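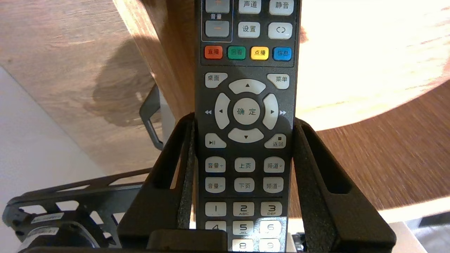 TV remote in the gripper, open day at Dradard

About us

Home > About us > Who we are and what happens at our open days

Hi, and welcome! I'm Daichi Higuchi. I started Dradard, I still answer most of the email, and I'm the one who wrote this page, so if it rambles a bit you know who to blame. We're a small company that teaches robots to handle ordinary things in ordinary bedrooms and hotel rooms. Remotes, phones, cushions, cups, the little stuff that ends up on a nightstand. If you've come to us through one of the open days you already know most of this, and if you're thinking of coming to the next one, read on.

How we got started

I used to work for a company called Arkinent, on big factory arms behind yellow fences. Good job, nice people, and every part that came down the line was exactly where it was supposed to be. Then I'd travel for work, get to my hotel room at night, and find the remote under a pillow and the phone cord wrapped around the lamp. I kept thinking about how one of our arms would cope with that (badly!). I talked about it so much that my wife told me to either go and build the thing or find another topic for dinner.

So I went and built the thing. The first year was me and a rented room, and the first gripper was so bad that I won't describe it. The second one we called Manole, and we've kept the name for every gripper since, even though by now they have almost nothing in common. Salia is the other name you'll hear a lot if you visit. It's the software side, the part that looks at what the cameras see and decides where the fingers should go. People do mix them up, and that's fine, just remember that Manole is hands and Salia is eyes and you'll be ahead of some of our suppliers.

Why we do open days

I wanted them from the start. When you only show people a video, they look at the video and nod. When you put them next to a robot they ask great questions, and they ask them out loud, and half our to-do list has come from somebody's aunt saying "but what if it's upside down?"

The last one was in June and we had 752 people sign up, which is a lot of people for a bedroom. We ran small groups from 10 in the morning until everyone on our side had lost their voice. I loved it. I did the talking for most of the groups and I think I told the story about the hotel phone in every single one, so if you heard it twice, I'm sorry.

What you'll see when you come

We set everything up as a guest room with a table, a bed and a nightstand, and we work right there in front of you. There's no stage and no music. You stand behind the tape, somebody from the team talks you through what the robot is trying to do, and you're welcome to interrupt. Please do interrupt!

The remote is usually first because everyone has one at home. Ours has Chinese labels, and visitors always want to know what the buttons say. The red one is live TV, the green one is replay, the yellow one is on demand and the blue one is for information. A remote is a funny object for a gripper. It's long and thin with buttons all over the front, and if you grab it across the face you change the channel. So we go for the sides. The fingers have foam pads on the inside, and we've gone through more kinds of foam than I care to remember. Too soft and the remote tips over slowly like a tired tree, too hard and it shoots out like a bar of soap. I keep a drawer of rejected foam and I'll show it to anyone who asks.

After that we go over to the bed side of the room. I like this part best, and it's also the part where I get nervous, as anyone on the team will tell you. There's so much less space to work in. You've got a wall on one side and a padded headboard on the other, and the arm has to come in between the two without bumping either.

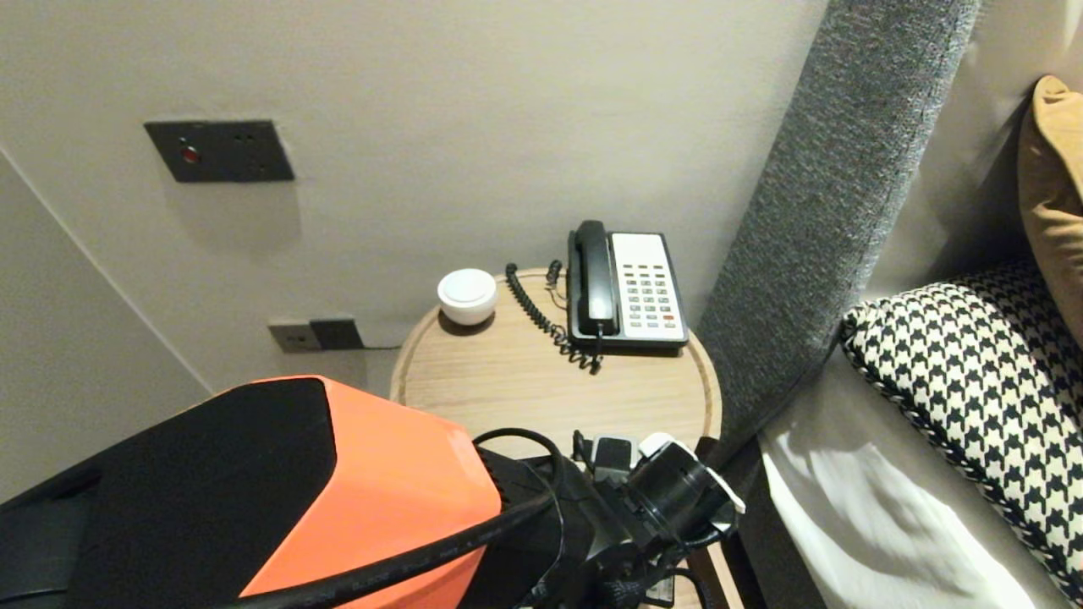
Then there's the telephone. I know, I know, who uses a phone with a cord anymore? Hotels do, and offices, and my mother. The handset itself is a pretty friendly shape to pick up. The coiled cord is another matter. It stretches, it bounces back, it lies somewhere different every time, and it would love to take everything else off the table with it. Salia has to treat the cord as a thing of its own and plan around it, and a good part of our work this past year has gone into that one problem. We practice it over and over. The log for the spring round stopped at 1,906 tries, and I could tell you stories about a fair number of them.

We don't hide the misses, by the way. If the robot drops something while you're visiting, you'll see it drop, and then somebody picks it up and we talk about why. Kids tend to cheer at this point. I've stopped taking it personally.

Who you'll meet

We're a small bunch. Some of us came from factories like I did, some came straight from school, and one of us used to fix pianos and is better with small screws than the rest of us put together. Everybody takes a turn with visitors, including the people who write code and would much prefer not to. I think it's good for them. They grumble beforehand and then I can't get them to stop talking.

We also lend out our practice setup to schools that want to try something like this in class. Write to us first so we can check that the dates work. The loan is free, and you cover shipping one way.

Coming to visit

Open days are free and you don't need to know anything about robots. Sign up through the visit page, pick a time slot, and wear shoes you can stand in for a while. We put 1,000 places on the calendar for the coming year, and the morning slots go first. Bags and coats stay in the hallway, the room is tight. Children are very welcome with a grown-up. You can take pictures, just leave the flash off, it bothers the cameras.

And if there's something on your own nightstand that you think a robot could never pick up, bring it along! We'll give it a try if there's time at the end of your group. Past visitors have brought reading glasses, a half-squeezed tube of hand cream and a very small ceramic owl. The hand cream is still on our list.

Contact | Visit us | Schools | Jobs at Dradard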